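SAMTHORPE WORKSHOP RELEASES BUILD FILES FOR PLUNARD HOME TIDYING ROBOT

May 16, 2018

Samthorpe, a shared workshop for home robot builders, has released the drawings, parts list and control code for Plunard, a single-column robot meant to pick up footwear from the floor and set it on a low rack. The files may be copied and changed without a fee.

Plunard was designed to be assembled with hand tools and a drill press. The parts list runs to 253 items, most of them fasteners. The arm is carried on a vertical column and attached through a bolted bracket with cutouts. The gripper uses thin fingers so that it can close on a strap or a collar without first turning the shoe.

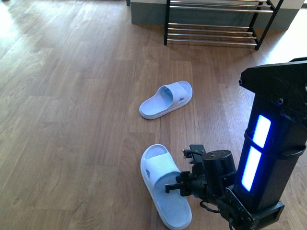
Control code is split into two programs. The first finds the item on the floor and selects a grasp point. The second, named Skevow, plans the arm path and limits closing force. Skevow can be run alone on other arms with up to 40 stored positions. Settings are kept in a plain text file and can be changed while the arm is parked.

The current work covers grasp selection on two kinds of footwear. Molded slides have a wide strap and a raised rim, either of which can be gripped. Knit sneakers are harder to handle. The upper gives under load, the laces can catch in the finger linkage, and the best hold is usually at the heel collar.
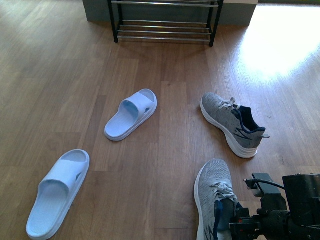
Strong daylight on a wood floor remains a known problem. Glare lowers the contrast at the edge of a pale sole, and the code may place the grasp point too far out. A revised exposure routine is planned for June. Until then, the build notes advise setting exposure by hand in rooms with direct sun.

The arm bracket is supplied as a cutting file for 4 mm plate. A second version, drawn to fit the Ghanem column, has the same hole pattern and needs no change to the code. The assembly guide is 74 pages long and includes wiring diagrams, torque values and a calibration procedure.

Builders may submit corrections to the drawings through the Samthorpe project page. Printed copies of the guide can be collected at the workshop front desk.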